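September, Avison mailers, second pass

Started at 8:40. Picked up where the first pass stopped. The Nemus set now stands at 112 mailers, all from the county commission race and the transit tax question that shares the ballot with it. From those we have 782 separate statements, split by the rule we agreed on: one claim, promise or attack per statement, even where the printer has run two together with an ampersand.

First job was cleaning up the split. Gonzalo Gallardo went through the transit tax pieces and found several where a headline and the sentence under it had been entered as two statements when they make the same claim. Example from the "No" side: headline "Your bills go up," then "This measure will raise your bills." I had those as two. They are now one, with the headline kept in the notes column. Left the total alone until he finishes, so the 782 is the number before merging. Do not quote it to anyone outside the group yet.

Second job, the codes. We started with these:

A – attack on a named opponent
R – record (something the candidate says they did)
P – promise
V – values language with no claim attached
T – the tax question itself

V is doing too much work. Almost anything with "family," "freedom," "neighbors" or "hardworking" in it ends up there, including lines that do make a claim if you read to the end of the sentence. "Protecting families from higher fares" is a claim about fares. I recoded a batch this morning on the rule that V applies only when nothing in the statement could be checked. That moved a good share of the incumbent's mailers from V to R or T. The challenger's hardly moved. I don't want to make anything of this until someone else has coded the same batch without seeing mine.

Disagreements between the two of us so far are mostly A against R. When a candidate says "I voted to fix the roads while others voted no," I code R and Gonzalo codes A. We talked it over at lunch and did not settle it. His argument is that the mailer went out the week the other side held its roads event, so the attack is the point. Mine is that we said at the start we would code the text and leave the timing for a separate column. For now both codes go in, first coder's on the left.

Sudo crashed twice on import. It doesn't like the accented letter in Kratochvíl, the print shop whose name is in the small type at the bottom of a lot of these. Workaround is to save the sheet as UTF-8 before loading and not to open it in the spreadsheet program in between. If you open it in between, the accent breaks again and the shop shows up as two different vendors. I lost an hour to that, so please read this line before you load anything.

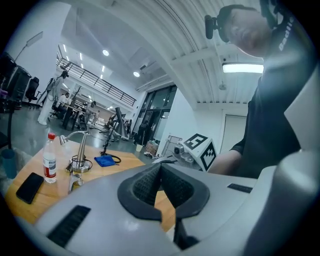
Partial text was the last open item on the transcription sheet. Many of the mailers carry photos of yard signs, banners and shirts, and the words on them are often only part visible. Up to now I was filling in what was obviously meant and Gonzalo was leaving it blank, so our text columns don't match. New rule: type the letters you can read, in the order they run, then an open bracket and "cut." Nothing guessed. The T-shirt in the photo would go in as "Badlie [cut]", with "vertical, near shoulder, white on black" in the layout column, and it stays that way even if somebody later works out the whole word. Same for a sign that says "Re-elec" with the rest behind a hedge. We know what it says. It still goes in as "Re-elec [cut]".

Text on clothing and signs does not count as a statement unless it carries a claim by itself. A candidate's surname on a shirt is not a claim. "NO ON 4" on a sign is, and gets a T.

Afternoon: paid-for-by lines. Checked each against the county filing list. Most match. Four do not, and all of those use a committee name that is close to one on the list but has a word in a different place. Could be a typo at the printer or a separate committee that registered late. I have asked the clerk's office and will write down what they say when they say it. Until then the sponsor column reads "unmatched" and not the name of the nearest committee. I know it is tempting.

Return addresses: we have 958 scans in the folder counting fronts, backs, duplicates and the ones sent to us twice by different households. The duplicates matter for the delivery map, so do not delete them. They should be tagged "dup" with the number of the original. I tagged the first folder and stopped there. Some of the scans have the household address still showing. Those need to be masked before the folder is shared, and I would like that done ahead of any more coding.

One thing I noticed and don't know what to do with. The same stock sentence on bus service turns up on pieces from both sides of the tax question, word for word. Possibly lifted from the county's own voter guide. Need to pull the guide and compare. If it is from there, it should get its own code, as neither campaign wrote it.

To do:
– Gonzalo: finish merging headlines, give me the new total
– me: blind copy of the V batch for a second coder
– me: mask addresses, then finish dup tags
– either: voter guide, bus sentence
– both: A or R. Bring two examples each.

Stopped at 5:15. Sheet saved as UTF-8, checked the í, still there.

Contact the Nemus notebook editors | © Nemus project, text may be quoted with credit | Back to top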